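Transponder and Altimeter Checks Move to the Misley Hangar

Members who keep aircraft at Misley are advised that the biennial transponder and altimeter inspections will be carried out in the east hangar from December. The avionics shop at Skova, where the work has been done until now, is closing its walk-in bench and will accept only aircraft booked for full panel work.

The inspections themselves are unchanged. Owners flying under instrument rules will need the altimeter, static system and altitude reporting checked together. Owners who fly only under visual rules but use a transponder will need the transponder portion alone. Please state which is required when booking, as the time allotted is different: 2 hours for the transponder portion and a full morning for the combined inspection. Work begins at 9 a.m. and aircraft should be on the east ramp, fueled and unlocked, before that time.

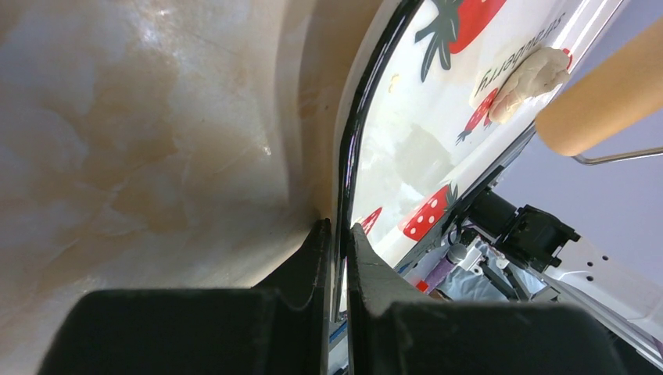
Logbooks must accompany the aircraft. In past years a number of inspections were delayed when the airframe log was at the owner's home or the previous static system entry could not be found. Owners should also bring the equipment list and any paperwork for instruments installed after the last inspection. Members recovering seats or replacing side panels during the winter are asked to finish that work first, or to leave the panels off until the inspection is complete, so that the static lines can be reached. A mottled beige surface with cloudy tan and cream streaks, like the one shown, can be hard to match if a section has to be replaced, and the shop will not accept responsibility for trim that must be removed and refitted.

Leaks in the static system remain the most common reason for a failed check. Of the 94 aircraft inspected at Skova over the last two years, 7 were returned to their owners with leaks that needed repair before the altimeter could be tested. Most were traced to hardened tubing behind the panel or to a loose fitting at the alternate static valve. Owners of older aircraft may wish to have the tubing looked at during the annual inspection.

Dhillon Avionics will supply the test equipment and sign the entries. Members with a Pruromell encoder should note that the unit needs a warm-up period before its output is steady, and that a ground power connection will be available for this purpose. Please do not run the engine inside the hangar or within the marked area at the east door.

Bookings may be made at the airport office or by leaving a completed form in the box beside the fuel desk. Forms should give the registration, the type of inspection, the date of the last entry and a daytime telephone number. Aircraft whose inspections expire before the end of December will be given the first places. Cancellations should reach the office by 4 p.m. on the day before the appointment.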